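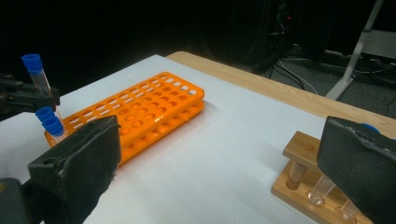

Wrist view, tube transfer task: orange rack on the left, wooden rack on the right.

# Lastdale Tubes

Accept cookies to continue. We use them to remember your settings. Accept all | Manage

Lastdale Tubes is a set of hand-held gripper recordings of test tubes being moved between racks. It was collected by Nanier for training imitation policies on small, clear objects with screw caps. This card covers the first public version, August 2024.

## What is in it

The release has 2,110 episodes. Each episode is one continuous recording and holds the colour video, the gripper pose, the finger opening and a one-line text instruction. Of these, 179 are marked as recovery episodes, where the operator was asked to begin from a poor grasp or a badly seated tube and put it right. A further 181 are held back as the test split and should not be used for tuning.

## How it was collected

Operators worked at a table covered with a white sheet. Cameras are mounted on the grippers, so the fingers are always in shot and will hide part of the racks. We left this alone. A policy running on the arm gets the same view, and cropping the fingers out made the Stesum baseline worse at judging when to close.

Operators were given the instruction text before each episode and told to move at a steady pace. They could choose which tube to pick up first. Rack positions were changed between episodes by hand, without a template, so the spread is uneven. Expect more examples with the racks set diagonally than square to the table.

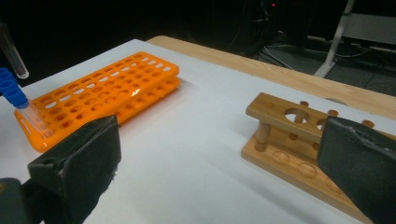

Episodes were cut at the first movement towards a tube and at the release of the last one. Where an operator stopped for longer than 16 seconds, the episode was dropped. Poses were smoothed lightly; the raw tracks are in the folder called raw_pose if you would prefer to do your own.

## Labels

success: the tube ended upright in a hole of the target rack
partial: the tube reached the rack but was left leaning
fail: anything else, including drops

Labels were given by one person watching the full video and checked by a second. Disagreements were settled in favour of the lower grade.

## Known problems

- Clear tube walls pick up reflections, and depth estimated from the video is poor around them.
- Backgrounds vary very little. Background cables and stands are easy for a model to latch on to.
- Finger pads wore during collection and were not replaced on a fixed schedule.
- Early episodes from February have a small time offset between pose and video. Use the corrected index file.

## Loading

Use the Poojary reader, or open the episode folders directly. File names are stable between versions.

Share | 16 comments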